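Prellar puts robots on the tidy-up round at its Lestgate guest lounges

By Luminița Voicu, Lounge Operations, Prellar
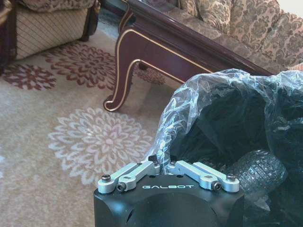 What's changing

I've run the lounge team at Prellar long enough to have picked up a lot of other people's cups, so I'm very happy to share this one. Starting in January, robots will join our tidy-up round in every guest lounge at Lestgate. They'll collect bags and bottles and leave the good furniture alone, patterned sofas and gold-trimmed coffee tables included!

We tried it first in the Cârstea wing, with 80 shifts and 1,000 pickups on the log. Of the 91 people on my team, 14 worked alongside the machines, and they told me plenty (mostly about plastic bags, which crumple and shine and are a pain to get hold of). Our partner Farnier changed the grip settings twice on their advice.

What it means for the team

No jobs are going, and hours stay the same. The bending and carrying goes down, and the time we get back goes to guests and to the fabric care we never quite keep up with. Anyone on the round can pause a robot, and a person still checks each lounge before it reopens. We've also set up a paid half-day of training for everybody – night crew too – and two new lead roles that will be filled from inside the team.

I was nervous about telling people, I'll admit. The first question I got was whether the robot would do the early shift. It will, with one of us there.

What's next

Once Lestgate is up and running, we'll look at the 190 guest suites. That decision comes after the team has had its say.

Press contact: Luminița Voicu, Prellar, Lestgate office. Visits to the lounges can be arranged on request, mornings preferred.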